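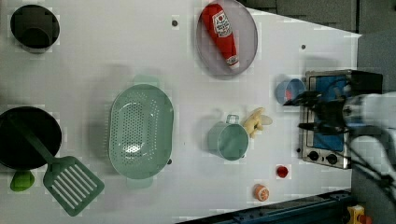 ## Wrist cable drag on tabletop arm, toy kitchen layout

**wduan_bench**

Build log, part three. The arm now comes in from the right-hand side over the stove. Base is on the rail, controller is under the bench. Joint repeatability is fine with the gripper unloaded. Once the wrist goes past about half its travel, the cables behind the fingers pull and the tip lands short of where I asked.

I taught 16 waypoints and ran them as a loop. Error grows on the left of the table, where the frying pan is, and is smallest over the burners. Supply is 800 W, so I don't suspect sag. Anyone had this with the Raudsepp wrist?

**fengying_h**

Same wrist here. Cable drag, yes, but check the grub screw on the output hub first. Mine had backed out a quarter turn and gave the same symptom.

**Brinditz_Sree**

Disagree with checking the screw first. A loose hub gives you slop in both directions. He says it always lands short. That is a steady side load.

Two things to try:

1. Free the cables at the last clip and leave a loop behind the gripper.
2. Rerun the same waypoints at half speed and compare.

If step 2 changes nothing, it is static load and the loop will fix most of it.

**wduan_bench**

Half speed, same error. Hub screw was tight. Loop not done yet, I need longer leads.

**reka_k**

Separate point. You have the slotted spatula lying across the pan. If that is your first pick I would change it. The handle is inside the pan, so the fingers have to clear the rim, and any height error turns into a collision. Start with the measuring cup. The loop handle points up and there is room round it.

**fengying_h**

The cup is a poor test for the same reason. A handle that easy hides the error he is trying to measure. I'd use the ketchup bottle on its side on the plate. If the tip is short you see it straight away.

**reka_k**

You see it when the plate goes on the floor.

**fengying_h**

Then lower the force limit.

**Brinditz_Sree**

Neither. Put a pointer in the gripper and touch off on the two small holes in the tabletop either side of the plate. They don't move between runs. Toys do.

**wduan_bench**

Will use the holes. Wrist encoder reads 2396 at the left one when commanded, I'll log the spread at both once the leads are in. Ferero have the flexible type in stock, rated for 2000 cycles, which seems low.

**Brinditz_Sree**

It is low. Get the silicone jacket instead and keep the bend wide.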